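Reading time: 2 min

Saturday, March 4, 2023

In on my own this morning, so the heater is up full and I've got the radio on. Picked up where Kvido left the Lirkton set in February. We want 3000 block episodes in the simulator before we let the learner anywhere near them, and we're still short, mainly because I threw out a whole batch on Thursday (start poses all bunched up on one side of the table, my fault, I'd left the seed fixed!).

Changed today: seed now rolls over every run, block yaw is free through the full circle, and the light moves between episodes. Anežka wanted the shadows harder so the policy can't lean on nice even colours, and I think she's right, though it does make the numbers on the blocks a pain to read when I'm checking labels by eye. Left the wood finish alone for now. One thing at a time.

Drove 14 by hand first to see how the controls felt. Better than last week! The wrist view lags a touch when Prirkex is writing to disk, so I've set it to save after release and not during. Closing speed is down a notch too. I was pinching blocks at the corners before and they'd skate off towards Sultitz, as Kvido likes to say. 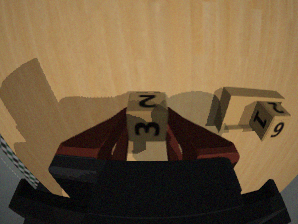
Wrist view, block with the 3 held between the red fingers, second block still on the table to the right.

Grabs like that one I'm keeping as good examples. Five of the hand-driven ones I've marked "messy" but kept in, as I'd like the learner to see a few recoveries. Kvido may disagree, we'll argue on Monday.

To do: ask Anežka if the table edge should move as well. Check the label script copes with a 6 seen at a slant. Overnight run is queued, about 2000 episodes if the disk holds out. Buy teabags.

This site uses cookies to remember your settings. Accept | Manage

© 2023 Halás workshop notes | Contact | Back to top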